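¿Tokens de color por nombre o por función?

Kanchan Pandey
Estoy montando el sistema de diseño de Kirnon, una app interna, y tengo 172 variables CSS de color. Unas se llaman azul-500 y otras boton-fondo. ¿Con cuál me quedo? El modo oscuro sale en noviembre.
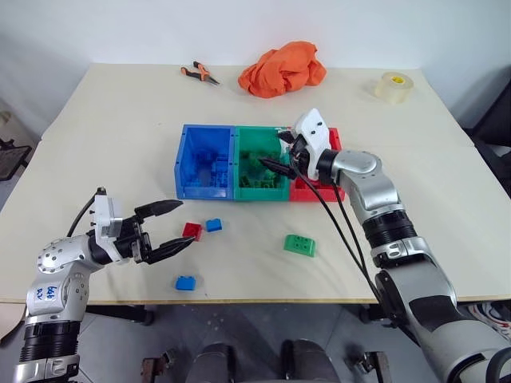
Ladrillos de construcción en cajas de colores

Lelleck
Con las dos, en capas. La paleta base lleva el nombre del color y encima van los alias por función, que apuntan a ella. Los componentes solo usan alias. Para el modo oscuro cambias los alias y la paleta no se toca.

Kunach
Yo uso solo azul, verde y rojo con 5 tonos cada uno y me apaño.

Kanaujia
De acuerdo con Lelleck. Pasa antes un buscador por el repo, en el mío había 1563 colores escritos a mano.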